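Mudport Hospitality Skills Project
Progress report, second period
6/5/22
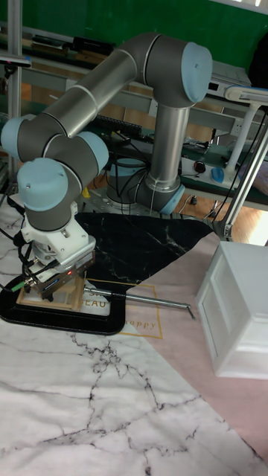

Robotic arm with gripper, light blue joint caps.

Sorry this is short, we are three days behind on everything. Full accounts to follow in a separate file as agreed with Selberg.

Where we are

First intake finished. Second intake running now, kitchen hands and front of house together for the first week and then split. Third intake was meant to open before the summer trade picks up, still hoping for that, depends on the kitchen (see below).

The short kitchen course is the one employers ask for. Knife work, food safety, cleaning down, stock rotation, how to read a prep list. We dropped the half day on menu history. Trainees liked it fine but the cafes wanted people who could close a kitchen without being told, so that time went to closing down and the dishwash area.

Front of house is slower. People sign up, do the first session, then get hired by somebody on the waterfront before the second. Good for them, hard for our completion numbers. We would like to count a trainee who goes straight into paid work and stays through the season as an outcome. Please let us know if the grant terms allow it, we asked in Febuary and have not heard.

Employers

Kurek has taken trainees from both intakes and wants more for the weekend breakfast shift. Sida has cut back to dinner only and closes 2 nights a week, so the placements we had lined up there for lunch service are gone. They did offer evening ones instead. Problem is the last bus out of Mudport leaves before the kitchen closes. Two trainees have a ride, the others don't.

We also had a long talk with the smaller places, bars mostly. Same story at each of them. Can't get cooks, can't get anyone for late shifts, owners working the line themselves. Most can't spare a person to supervise a trainee, so even with free labor on offer they say no. We think a small payment to the host would fix some of this. Suggested amount is $425 per placement, paid at the end, only if the trainee gets the full set of shifts and a signed skills sheet.

Training kitchen

The walk-in cooler failed and was out over a long weekend. Lost the stock. Repair came to $2000 with the call-out, paid from the equipment line, which leaves that line nearly empty. Landlord says the cooler is ours under the lease, we say it isn't, letter has gone.

Extractor fan passed its check. Second sink is in. Still no proper changing area so people are changing in the store room, not ideal and it came up in the feedback forms.

Feedback

Mostly good. Trainees want more time on the real till system and less on the printed sheets. Several said the start time is too early for anyone with school drop-off. We have moved it back for the second intake and attendance on Mondays is better. The handbook needs a rewrite, the allergen page is out of date and we are handing out a loose sheet with it for now.

Spending

Wages and tutor hours on budget. Food costs over, everything costs more than when we wrote the application, oil and flour especially. Travel under, mainly the lost Sida lunch placements. We'd like to move the unspent travel money to food if Selberg is ok with that, need a yes in writing before we do it.

Next period

Finish second intake
Reply from Selberg on outcomes question and host payment
Sort out late transport, maybe a shared van 3 nights a week, getting a price
Open sign-up for third intake
New allergen page and the rest of the handbook if theres time
Settle the cooler with the landlord

Receipts for the cooler repair and the sink are with the office and will be scanned in with the accounts.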